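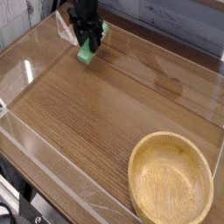 *Zeltix fingers over the green block, bowl front right*

**gripdrift** - September 26, 2024
OK so I finally have the Zeltix two-finger on the arm and I'm trying to decide if it stays or if I go back to the Mungate. Task is dumb simple, green block into the wooden bowl. My gripe is the far corner. The housing is chunky and I keep worrying about the acrylic back there. Anybody running both?

**palletjack176**
Mungate, no contest. I got 3,000 cycles out of one set of pads and the Zeltix ones were shiny by January. Also you're coming in across the block, why not turn the wrist and grab the ends?

**gripdrift**
Ends are too far apart for my stroke! Across is the only way it fits. Different view:

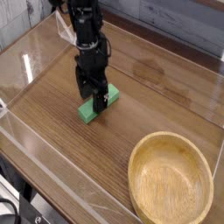

*Fingers straddling the block crosswise, cable looped out on the right of the wrist*

**tooloffset**
That cable loop would bug me way more than the fingers. Rotate the wrist toward the wall and it's gonna snag on something. Tie it up the arm.

**palletjack176**
Eh, I disagree. Tie it tight and you lose wrist rotation, I pulled a connector that way. Leave the slack.

**tooloffset**
Slack is fine, a big loop at gripper height isn't. Two velcro straps, done.

**hexnutmom**
I'm on the Bañuelos fingers with a Jurnus controller and love them (soft, skinny, great in corners) but they do sag on heavier stuff. For foam you'd be fine. What's your close force set to?

**gripdrift**
Default, haven't touched it. Gonna try the velcro first and then drop the force - will post numbers for both grippers once I've run the same spots.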